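Guides > Ellden Grasp Planner > Setting Up > Section 5: Teaching the Planner Your Tray

August 11, 2021
By the Ellden documentation team
17 comments | 601 shares

5. Teaching the Planner Your Tray

Welcome back! If you have made it through camera calibration in Section 4, the hardest part is behind you, and what is left is mostly a matter of patience and a decent cup of coffee. In this section we get the Ellden planner to look at a tray of mixed household things, decide what is soft and what is stiff, and pick out a grasp you would be happy to let the arm try. We use the Custex driver for the arm all the way through. If you are on the older Nina driver the steps are the same, but a couple of menu names are different, and those are listed at the back of the guide.

Before you begin, please have the arm homed, both camera streams open in the Ora viewer, and your hand somewhere near the stop button.

5.1 Setting up the wrist view

1. In Ora, open Views and choose Wrist. Give the stream a few seconds to settle.

2. Open Perception and turn on Live Segments. Colored outlines will begin to appear over whatever the planner believes is a separate object.

3. Jog the arm down slowly until your object sits between the two fingers, then press Hold.

4. Press Learn Background. 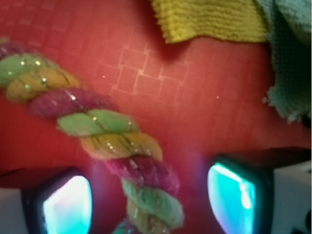 Background learning is the step that people write to us about most often, so let us spend a little time on it. The planner builds a model of the tray by looking for one main color and one repeating texture, and then treats everything that doesn't fit as something it might pick up. Fingers with lit pads, like these, throw some of their own light on the scene, and you can see a violet haze spilling onto the red close to the rope. Left alone, the planner may decide that this patch is an object in its own right and cheerfully plan a grasp on it! To prevent this, open Finger Mask and drag the border outward until it takes in the haze as well as the fingers themselves. Don't worry about being too tidy, as a generous mask does much less harm than a stingy one.

Note: If you change the pad brightness later on, you will need to press Learn Background again. The old mask is kept, so you only have to check it.

5.2 Checking the side view

The side view is there so that the planner (and you, of course) can keep an eye on the whole workspace while the wrist camera is busy up close. It is also where you set the keep-out zones.

1. Choose Views, then Side.

2. Open Zones and draw a box around anything that stands above the tray and doesn't move. Leave a comfortable gap on every side.

3. Set Frame Wait to 200 milliseconds to begin with. You can go up to 2000 if your arm takes a long time to come to rest.

4. Run Test Move and watch the outlines as the arm travels.
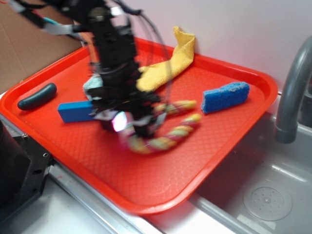 Figure 5-2. Side view with the arm blurred by motion. The faucet to the right of the tray needs its own keep-out zone.

Blurred frames are perfectly all right to look at, but we don't want the planner learning from them. With Skip Blurred turned on, they are shown in the viewer and left out of the object map. If your outlines jump about or join two things together during Test Move, raise Frame Wait a little and try again.

CAUTION: Keep-out zones are stored with the tray position. If you move or turn the tray, even slightly, draw the zones again before you let the arm run by itself.

5.3 Sorting out touching and overlapping objects

1. Go back to the wrist view and raise the arm until you can see most of the tray.

2. Press Segment Once. This gives you a still set of outlines, much easier to work with than the live ones.

3. Click each outline and choose Soft, Stiff or Not Sure. Not Sure is a good and useful answer, so please don't be shy about it.

4. Press Propose Grasps.

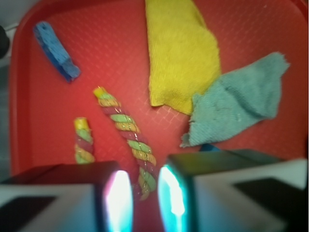

Cloth is where the planner most often wants your help. It has no fixed shape to compare against, and its folds can look a lot like edges. Two cloths that overlap, as the yellow and teal ones do, will sometimes come back as a single outline, and you can part them with the Split tool by drawing a line along the place where they meet. Look for small leftovers too: the sliver of bright blue just under the teal cloth is easy to miss, and it should be marked Partly Hidden so that the planner won't try to guess its full size. The blue sponge off in the upper left has clear tray all around it, and makes a nice easy first target.

5. Look over the proposed grasps in the side panel. Each has a score and a small arrow for the approach direction. Select the one you like and press Preview.

6. If the preview path stays clear of every zone, press Run at Low Speed.

Note: For twisted or braided objects, turn on Follow Long Axis. The planner will then close the fingers across the length of the object and won't be so easily distracted by the stripes.

CAUTION: Always preview again after using Split. The old grasps stay in the list until you press Propose Grasps, and they were worked out from the old outlines.

When you are happy with the results, choose File, then Save Tray Profile, and give it a name you will still recognize in October. Saved profiles can be loaded from the start page of Ora, and Section 6 explains how to run them in a sequence.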